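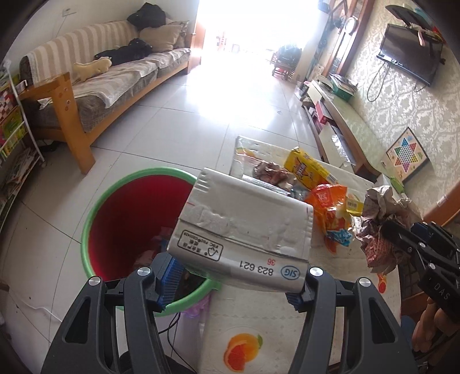 Hand-held parallel gripper closes unevenly and lets cartons rotate

Darren Dobson
Posted July 11, 2025

I look after a pair of hand-held grippers used for table clearing: cartons, wrappers, paper, small packets. Both have black jaws on parallel linkages with round pivot pins, and ribbed blue pads at the tips. The pads are the Grallar replacement set, bonded with adhesive film, ribs running across the jaw.

One of the two has developed a fault. When it closes on a drink carton near the folded end, the carton is held but swings about the pads as soon as the tool is tilted. With bagged or crumpled material there is no problem. The other gripper handles the same cartons without any rotation.

What I have checked so far:

Pads cleaned with isopropyl alcohol, no change.
Trigger cable tension reset to the value on the setup card.
Opening width recalibrated with the jaws empty. It passes.
Cycle counter reads 2,439 since the last pad change in May.

With the jaws closed on nothing, the pads touch at the outer edge first and there is a thin wedge of light between them at the inner edge. I can close the wedge by squeezing harder. Is this a worn pad, a bent jaw, or play in the pins? I would like to know before I order a complete jaw set from Pladico, as they don't sell the left side on its own.

3 answers

Zlata Prokopenko
Accepted

A wedge that closes under load is play. A bent jaw gives a wedge that stays put however hard you squeeze, and a worn pad gives an irregular gap with no taper. Confirm it before ordering anything.

Clamp the body in a vise with soft faces. Hold one jaw tip between finger and thumb and rock it in the closing direction with the trigger released. Watch the pivot pins, one at a time. If a link moves and the pin does not, the bore in the link is worn. If the pin moves in the body, the retaining screw has backed off. Repeat on the other jaw and write down which pin it was, or you will be doing this again once everything is apart.

In my experience it is the pin closest to the body. It carries most of the side load when the object hangs off to one side, and a carton held by its end does exactly that. Crumpled paper hides the fault. It deforms into the wedge and you get full contact anyway. A carton panel is stiff, so you end up with line contact at the outer edge and it pivots on that line.

To fix it:

Release the trigger cable first. Then remove the pins from one jaw only and leave the other assembled as a reference.

Wipe the bores and check for black paste. That is worn liner. If you find it, replace the liners in both links of that jaw, even when only one is loose.

Dress the pins with 600 grit paper if they are scored. Turn the pin in the paper, don't stroke it lengthwise. A pin with a step you can catch with a fingernail goes in the scrap.

Refit dry. No oil or grease. It picks up dust and migrates to the pads. If the liners are metal on your version, a trace of Broso dry film is acceptable.

Low-strength thread locker on the retaining screws. Leave it 20 minutes before you load the jaws, longer if the shop is cold.

Recalibrate with a flat gauge block between the pads. Calibrating empty tells you where the jaws stop. It won't show you whether the faces are parallel, so your gripper passed with the fault in it.

Then check the pads. At that count I would change them in any case, both sides together. Mixing a new pad with an old one moves the contact line off center.

mateos_tooling

Just turn the pads 90 degrees so the ribs run the other way. We did that on ours and the boxes stopped spinning. Took five minutes.

Darren Dobson

Rocking test done. The pin nearest the body on the left jaw moves in its link, and there was black paste in the bore. The second pin on that side is tight. Ordered liners only.

I tried turning the pads on the bad side while waiting. It slowed the rotation on a full carton and made no difference with an empty one, and flat wrappers now slide out lengthwise. I have put them back.

Zlata, what thickness of gauge block do you use?

Zlata Prokopenko

Use the thickness of whatever you pick up most. Parallelism can drift a little over the travel, so set it where you work. For folded carton ends a thin block is fine. Check once more near full opening and accept a small error there.

Keep the pads as supplied, with the ribs across the jaw. Turning them only masks the play, and the bore keeps wearing.

fixture_pat

Same fault here, but the wedge was at the inner edge and didn't close under load. It was the adhesive film doubled over under one pad. Worth peeling them before you take pins out.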